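## Teaching the arm to swap a hard drive

You need a dead desktop, a robot arm, a slatted table and low expectations. I call my script Grinine. It is 583 lines long, and I understand most of them.

**1. Slow down at the bay.** Set the final push to 100 in the config. My first value was 3,000, and I still owe Katherine Rengifo a drive carrier.

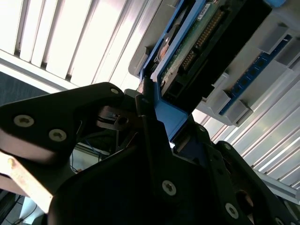

*Blue carrier going into the gray bay, as the wrist camera sees it.*

**2. Fix the parking spot.** Lay the tower on its side with the panel off. Bolt the fixture tray to the left of it and teach the upright pose there. Jog in from above, close the gripper, save, then save again under a name you'll remember in April.

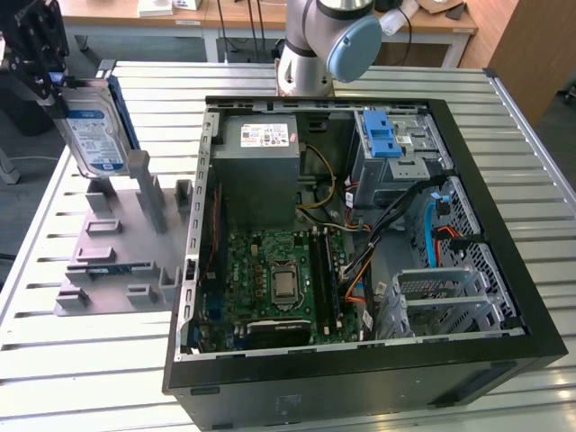 *Drive upright at the tray, gripper on its top end.*

**3. Route the cables.** The arm regards a SATA cable as a suggestion. Keep them against the inner wall and tape anything springy.

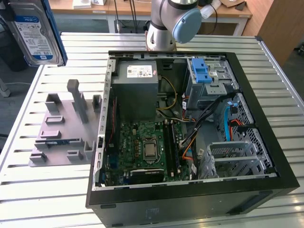
Then run the whole cycle at quarter speed with a hand on the stop button. I did 178 of these before I let it go at full speed, and I still stood well back.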